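Two-arm robots learn to let go of slack cable, Falline group reports

A small change in how training examples are chosen has made a pair of tabletop robot arms noticeably better at handling cords and plugs, according to results released Monday by the robotics group at the Falline Institute.

The method, which the group calls Fulis, does not require new hardware or a larger neural network. It sorts the recordings that people make when they drive the arms by hand, and it gives more weight to the moments when an arm releases something, backs off and tries again. In most training sets those moments are short and are treated the same as everything else.

In tests on a cable placement task, a control program trained the usual way finished 9 of 17 attempts. A program trained with Fulis on the same recordings finished 16 of 17.

"We expected a small gain and we would have been happy with it," said Zoltán Hegedűs, who leads the group. "The recordings were the same ones we had been using since the spring. We had been throwing away the useful part by drowning it in the rest."

The task is simple to describe. One arm picks up the loose end of a cable and the other holds the rest of it clear. The arms then have to lay the end down inside a marked zone without dragging other objects along. Cubes and other small items are left on the table so that the program has to work around them.

Cables are a long-standing problem for robots of this kind. A block keeps its shape when it is picked up, and a program can plan around it. A cable bends, twists and catches on things, and it rarely lies the same way twice. Programs that learn by copying people tend to do well at the first grasp and then get stuck. If the cable slips or snags, the arm will often keep pulling, or close its fingers again and again on the same spot.

Attila Sipos, a doctoral student who wrote most of the sorting software, said he noticed the pattern while going through failed runs from last year. In most of them the arm had reached the cable without trouble. The failure came later, when the right thing to do was open the gripper and start over.

"People do that without thinking," Sipos said. "They let go for half a second and take a better hold. In the data it looks like nothing is happening, so the learning step pays it very little attention."

The group collected 161 recordings for the study. Each was made by an operator who moved a pair of hand controls while the arms copied the motion. Fulis reads the gripper and joint signals from each recording and marks the stretches where an arm opens, withdraws and approaches again. Those stretches are then sampled more often during training. A person checks a portion of the marks by hand, but the group says most of the work is automatic and runs overnight on a single desktop computer.

The work was done on the institute's standard bench, with both arms fixed to a rail along the front of a wood tabletop and a camera looking down on the area from overhead. 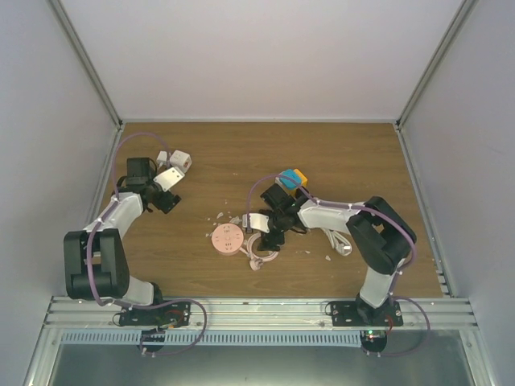 Where it still falls short

The results come with limits, and the group's report spends several pages on them.

All of the testing was done on one bench, with one model of arm and a small set of cables. The cords were light and flexible. Stiffer cable, such as the kind used for power tools, was tried only briefly and gave poor results with both training methods. The group did not include those runs in its totals.

Speed is another issue. The program trained with Fulis is slower than the standard one, since it backs off and tries again more often. In some runs it released a cable that it was already holding well enough. Hegedűs said this did not usually cause a failure, but it would matter on a production line.

The single failed run in the Fulis group happened when a cable caught under the base of one of the arms, outside the area the program had been trained to use. The arm let go as intended, then returned to the same place until the time limit ran out.

Gareth Holroyd, who works on robot assembly at Borbély, a maker of wiring harnesses, was not part of the study but has read the report. He called the result useful and said he would like to see it repeated elsewhere before drawing firm conclusions.

"Seventeen attempts per method is a fair start for a lab," Holroyd said. "For us it would be a morning. I would want to know what it does on the third day, with a different roll of cable and somebody else's recordings."

He said the part that interested him most was the cost. Collecting recordings takes trained operators and many hours, and companies often respond to poor results by collecting more. A method that gets more from recordings already on hand would be easier to try.

Holroyd also questioned whether the gain came from the releases themselves or from the fact that operators who release and try again may be more careful in general. The report addresses this in part. The group ran a check in which it gave extra weight to randomly chosen stretches of the same length, and saw no clear improvement over standard training. It did not compare operators with one another.

Next steps

The group plans to repeat the tests on a second bench in October, with a different operator and new cables. Kastriot Ivanov, the engineer in charge of the hardware, said the second bench will use the same type of arm but will have a wider table and different lighting.

Ivanov said the test protocol will change as well. In the first study the cables were placed by hand between attempts, and the report acknowledges that some starting positions may have been easier than others. For the second round, starting positions will be drawn from a list prepared in advance, and both programs will face the same list.

Gutura, a company that makes software for warehouse robots, has agreed to try Fulis on its own recordings of bag handling. Jarosław Głowacki, who manages research projects there, said soft bags raise many of the same problems as cable. They sag and shift after they are picked up, and an arm that holds on to a bad grasp will usually drop the load partway.

Głowacki said the company does not plan to use the method in any product for now. Its trial will look first at whether the automatic marks make sense on recordings that were made with a different gripper.

The Falline group said it will release the sorting software and the marked recordings once the second round of tests is finished. The failed runs will be included, along with the trials on stiff cable.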